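Support > Electrical > Tripping breakers > Ticket closed
6 min read
8 comments

Breaker 19 keeps tripping, drinks fridge goes warm overnight

Opened by Oriana Ulloa, Unit 73

Hello Brunum team, and thank you in advance for reading all of this. I know you prefer tickets short, but I've left things out before and had to come back with them later, so I would like to put it all down once.

Breaker 19 in our panel has been tripping since early November. It feeds the wall outlets along the concrete side of the unit, and the little kitchen corner is on it too, so when it goes we lose the drinks fridge, the kettle and the lamp over the sink. It has gone nine times now. Most of the trips happen at night, when we're all home in bed, and whoever unlocks in the morning finds a warm fridge and a blinking clock on the microwave. The breaker is the kind with a test button, and it resets without any fuss and then behaves itself for a day or two, long enough that I start hoping.

The fridge is a Pristia, the tall one with the glass door. We bought it secondhand and it has been a dear old thing up to now. My first guess was the fridge, Gion Mösli's first guess was the shop vacuum, and Negin Ebrahimi thinks the breaker is simply worn out. I'm attaching a few pictures with this ticket. 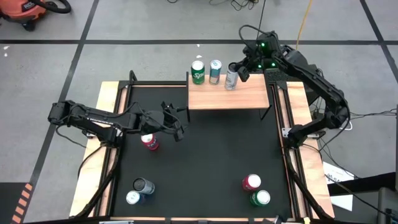
Concrete side of the unit, shop vacuum in the corner.

What we tried before writing to you:

- Unplugged the kettle for a whole week. It tripped anyway, and we all drank a lot of lukewarm tap water for nothing.
- Moved the vacuum over to an outlet on a different breaker whenever we used it. Same result.
- Pressed the test button. It trips when pressed and resets when pushed back, so that much works.
- Took out the power strip behind the sink lamp, which was yellowed and frankly ready for retirement. I was so sure about that one!

We haven't opened the panel and we won't. Gion offered, and I said no.

Reply from Chukwuemeka Ekpo, Brunum support

Hi Oriana, please don't ever apologize for a long ticket. I would take yours over "power broken pls fix" any morning of the week.

A breaker with a test button can trip for two very different reasons. One is overload, meaning too much is running at once. The other is leakage, where a small amount of current is getting out where it shouldn't, usually through damp or tired insulation. Trips at night with hardly anything switched on make me lean toward leakage, and a fridge is a natural suspect. They have a defrost heater that comes on by itself a few times a day, and those heaters are well known for letting a little current go as they age.

Could you do the following for me? Leave the fridge on its own on breaker 19, with every other plug on that circuit pulled out, and write down the time of each trip. Then swap it around - fridge on a different circuit, everything else back where it was. Please use a heavy extension cord if you need one, run it flat along the wall, and don't leave it there longer than the test takes. If the other breaker has no test button, tell me before you start, as the test won't tell us much on a plain one.

And do take the drinks out first, or at least anything with milk in it. Soda doesn't mind.

Update from Oriana

The breaker next to it has a test button as well, so we went ahead.

First part, fridge alone on 19. It tripped at 2:40 in the morning. I know the time because Negin had the lovely idea of plugging in an old wind-up-looking electric clock, the sort that simply stops when the power does. So I should confess it wasn't strictly alone, but the clock was the only company it had.

We had emptied the fridge beforehand. I hadn't realized how much soda had built up in there, and most of it flavors that one person liked once. 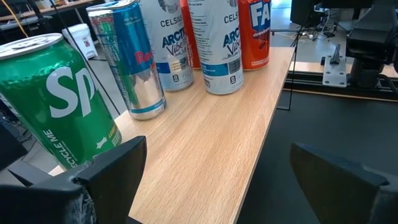
Second part: fridge on the other circuit

This is where I got confused. With the fridge moved over, breaker 19 held for three nights running, with the kettle and the lamp and everything else back on it. Lovely. But the other breaker held too, fridge and all, and I had been expecting it to go.

So the fridge trips one breaker and leaves the other alone. Negin was very pleased with herself and is now saying "worn out" to anybody who comes in to wash a cup. I don't want to spend the building's money on a new breaker if it's the fridge, and I don't want to buy a fridge if it's the breaker, so I'm back with you.

One more thing, which may be nothing. When I pulled the fridge forward to get at the plug, the drip tray at the back was full right to the brim, and the wall behind it felt cool and a bit clammy around the outlet.

Reply from Chukwuemeka

That's far from nothing! Please leave that outlet alone for now. Switch off breaker 19, put a bit of tape over it so it isn't flipped back on by a helpful soul, and keep the fridge where it is on the other circuit. I'm sending Ignacio Gaete, who does our electrical visits in your area and carries an insulation tester.

While you wait, empty the drip tray and look at the drain hole inside the fridge, low down on the back wall. If it's blocked, the water has nowhere sensible to go. A pipe cleaner or a drinking straw and some warm water will usually clear it, with the fridge unplugged of course.

Update from Oriana

Tray emptied, breaker taped. The drain was blocked with what I can only describe as label. The paper had come off a bottle of something and turned to porridge in there. It took me the best part of an episode of my gardening program to get it all out, and I was rather proud.

Gion has put himself in charge of what goes back in the fridge, cans only from now on.

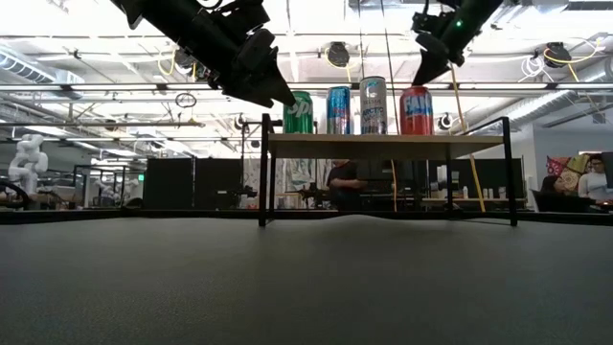

Green, blue, white and silver, red.

Visit notes, Ignacio Gaete

Arrived 9:15. Breaker 19 off and taped on arrival, thank you.

Opened the outlet behind the fridge position. Moisture inside the box, green corrosion on the ground screw and on one of the terminals. Insulation reading on that run was poor with the outlet connected and good with it disconnected. Dried the box, cut the wires back to clean copper, fitted a new outlet and a gasketed cover plate.

Tested the Pristia by itself. Defrost heater reading is lower than new but inside what I'd accept. Alone it won't trip a healthy circuit. Added to the leakage from the damp outlet it was enough, and that explains why the fridge was fine elsewhere and why 19 was fine without it.

Breaker 19 tested and left in place. It trips at the level it should. Sorry, Negin.

Moved the fridge so there's a hand's width of air behind it. Please keep it that way.
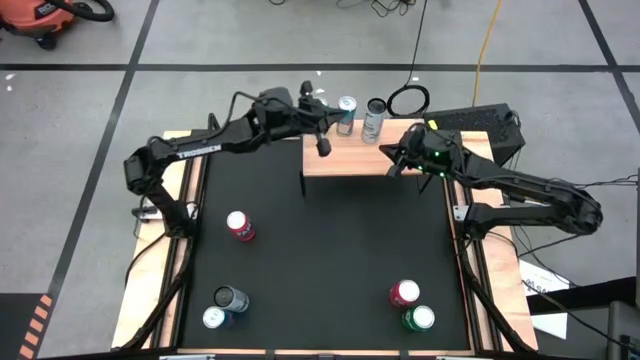
Follow-up and closing

Oriana here for the last time, I hope. The fridge has been back on 19 for two weeks with the kettle, the lamp and the clock, and we haven't had a single trip. The wall has dried out, though there's a tide mark I'd like to paint over in spring. Negin has accepted the result with good grace and has asked to keep the clock.

I do have one small question before you close this. Ignacio mentioned the heater is lower than new, and I wondered if we ought to replace it now or wait until it complains.

Chukwuemeka: Wait, I think. Check the drip tray once a month, and if 19 trips again with a dry wall, get the heater replaced and quote this ticket so you don't have to type it all out a second time. Closing as resolved. Enjoy the cold drinks!

Status: Resolved
Shares: 9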